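Kadetti Prediction League Manager

Section 8: Setting up a season league

This section covers creating a new season league on the Kadetti main unit, loading the fixture list, adding entrants, setting the scoring and deadline rules, and sending the table to a Rendia display. It assumes that the unit has been connected to power and network as set out in the earlier sections, and that you have signed in with an organiser account. Scorer accounts can enter results but cannot create a league.

Kadetti records predictions and points only. It does not hold money, take stakes or pay out prizes. If your club or workplace charges an entry fee, keep the record of payments separately and check the rules that apply where you are.

Before you start

You will need:

The organiser PIN
A fixture file from Lerbridge, or your own list saved as a plain spreadsheet file
The name of every entrant as it should appear in the table
A Rind slip printer, if entrants will be picking on paper
A Rendia display, if the table will be shown on a screen

Note: A league cannot be moved from one sport to another once it has been opened. If you run American football and rugby in the same club, create two leagues.

8.1 Creating the league

1. From the Home screen, choose Leagues, then New.

2. Choose the sport. The list shows only those sports whose rules have been loaded. To add another, go back to Home and choose Updates.

3. Choose the league type. Winner Only asks each entrant to pick the winning side. Winner and Margin asks for the winning side and the points between the two teams. Exact Score asks for both scores.

4. Type the league name. Long names are shortened on printed slips, and the short form appears under the box as you type. Change it there if it does not read well.

5. Choose the first and last round. You may start a league part of the way through a season. Rounds before the first one you choose are ignored completely, including for tie-breaks.

6. Press Save. The league is now in Draft and cannot be seen by entrants.

Caution: Do not press Open at this point. Opening a league fixes the sport, the league type and the first round. The only way to change them afterwards is to delete the league and begin again.

8.2 Loading the fixtures

1. With the league in Draft, choose Fixtures, then Load.

2. Choose Lerbridge File or Own File. For your own file, the columns must be in this order: round, day, start time, home side, away side.

3. Wait for the check to finish. Rows with a fault are shown in red with a short code at the end of the row. The codes are listed at the end of this section.

4. Correct each red row by selecting it and typing over the fault. You can also correct the file on a computer and load it again. Loading again replaces every fixture in the league.

5. Look at the total at the foot of the screen. A league can hold up to 278 fixtures. Anything past that limit is left out, starting with the latest rounds, and the words Fixtures Dropped appear beside the total.

6. Press Accept.

Start times are kept in the time zone of the main unit. For games played overseas, check that the time shown is your own local time and that the day is right as well. An evening game on the American west coast will fall on the following day in Britain. If the whole file is out by the same amount, use Shift All on the Fixtures screen and enter the number of hours.

Note: Neutral venues are marked with an N in the home side column after the team name, with one space between. The home side is still listed first. The N has no effect on scoring.

8.3 Adding entrants

1. Choose Entrants, then Add.

2. Type the name and press Next. Repeat for each person. When you have finished, press Done.

3. To load names from a previous league, choose Copy From and select the league. Points are not copied.

4. Give each entrant an entry method: Phone, Paper or Organiser. Paper entrants have a slip printed for them each round. Organiser means that you will type in the picks yourself.

5. For Phone entrants, choose Send Invitations. An invitation is valid for 36 hours. If it runs out, select the entrant and choose Send Again.

Two entrants may not have the same display name. Add an initial or a nickname to one of them.

Teams of entrants, such as a family or a department, can be set up under Groups. A person may belong to one group only. The group table uses the average of its members' points, so groups need not be the same size.

8.4 Setting the deadline

1. Choose Rules, then Deadline.

2. Choose First Game to close all picks when the round begins, or Each Game to close them one at a time.

3. Enter the closing time in minutes before the start. The factory setting is 60.

4. Choose what happens to a missing pick. The choices are No Points, Home Side and Lowest Score. Lowest Score gives the absent entrant the same points as the worst-placed entrant who did pick in that round.

5. Press Save.

If a round has one midweek game and the remainder at the weekend, First Game will close the whole round at the midweek start. Many organisers find this too early. To avoid it, stay with First Game but mark the midweek fixture as Early on the Fixtures screen. Early fixtures have their own deadline, and the others close before the first game on Saturday or whichever day comes next.

Caution: Changing the deadline rule while a round is in progress reopens any fixtures that have not yet started. Entrants who have already picked will be able to change their picks.

8.5 Showing the table on a Rendia display

The Rendia display takes its picture from the main unit over the same network. Both must be switched on before you begin.

1. On the Rendia, hold the side button until a four-figure code appears.

2. On the main unit, choose Displays, then Pair, and type the code.

3. Choose what to show: Full Table, Top Half, Groups, or Rotate. Rotate moves between the others at the speed you choose.

4. Select Title Card and choose a plain card or Own Photo.

5. If you choose Own Photo, load the photograph from a memory stick and press Fit.

6. Check the result from the far side of the room and press Save.
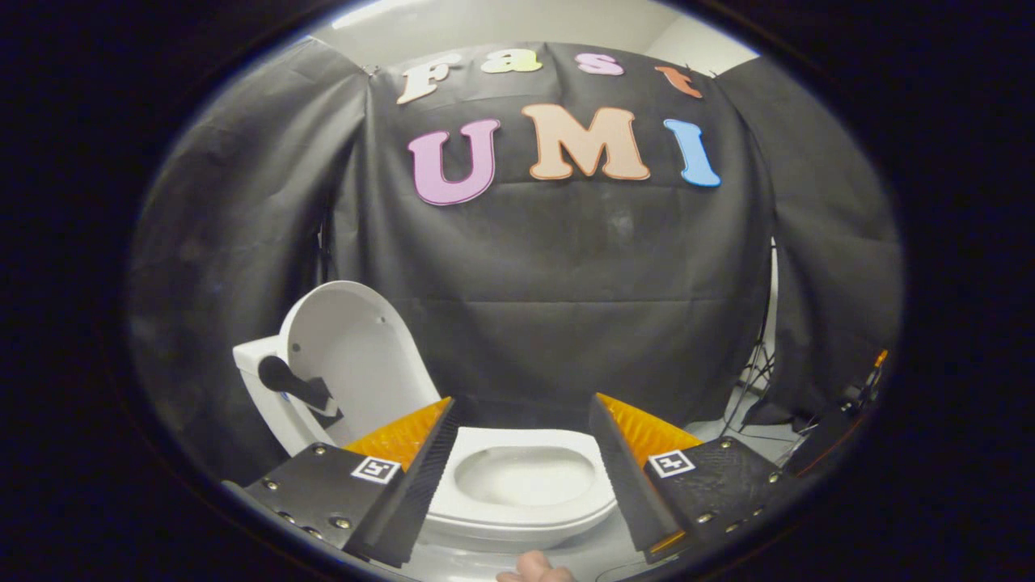 Title cards are shown full screen between rounds and whenever the table is being worked out again. A card needs to be read quickly by people passing through the room, so keep the wording short and the contrast strong. Large pale letters on a plain dark backing, such as the cut-out "Fast" and "UMI" on the black cloth, suit the purpose well, and setting the lower row much bigger than the upper one makes clear which word is the main one. Put the name of the league or club in the bigger row. Lettering placed near the sides of a photograph may be lost when Fit is pressed, so leave a margin all the way round. If the edges still look cropped, choose Whole Photo, which adds plain bars above and below.

The display dims itself in a dark room. To stop this, turn off Auto Light in the Rendia's own menu. The setting is not available from the main unit.

Note: One main unit can run several displays, each showing a different table. Pair them one at a time, and give each a name before pairing the next.

8.6 Printing pick slips

1. Load the Rind printer with a new roll, shiny side up, and close the cover until it clicks.

2. Choose Print, then Test Slip. The short league name should appear on a single line at the top.

3. Choose Print, then Round Slips, and select the round.

4. Hand out the slips. Each carries a code that ties it to one entrant, so slips cannot be swapped.

5. When the slips come back, choose Read Slips and feed them in one at a time, printed side up. A short tone means the slip has been read. Two tones mean that a box is unclear or that two boxes have been marked in the same row.

6. For an unclear slip, choose Show and enter the pick by hand.

Use a dark pen. Pencil is often too faint to be read, and red ink is not seen at all.

Caution: The print head becomes hot during a long run. Leave the cover closed until the light on the front turns green.

8.7 Opening the league

1. Choose Leagues and select the league.

2. Choose Check. The unit goes through the fixtures, entrants and rules and lists anything missing.

3. Clear each item on the list. Items marked with a star must be cleared. The others are reminders and may be left.

4. Press Open and enter the organiser PIN.

5. Make a back-up by choosing Leagues, then Save Copy. Keep the copy on a memory stick away from the unit.

Late entrants can be added after opening. They begin with no points unless you give them a starting figure under Entrants, then Adjust. Any adjustment is shown in the table with a small mark beside the name.

Postponed and abandoned games

A postponed game stays in its original round for scoring, whatever date it is finally played. Picks already made are kept. To let entrants pick again, select the fixture and choose Clear Picks before entering the new date.

An abandoned game scores nothing unless the result is allowed to stand by the competition's own organisers. In that case enter the score in the usual way and tick Declared. If the game is to be replayed in full, treat it as postponed.

Fixture fault codes

F1: Round missing or not a number.
F2: Day not recognised. Type the day again and do not use a full stop.
F3: Start time missing. Enter 00:00 if the time has not been announced, and correct it later.
F4: Team name not in the list for this sport. Choose the nearest match or add a new team.
F5: Same fixture entered twice in one round.
F6: Home side and away side are the same.

If a row stays red after it has been corrected, delete the row, press Add Row and type the fixture in full.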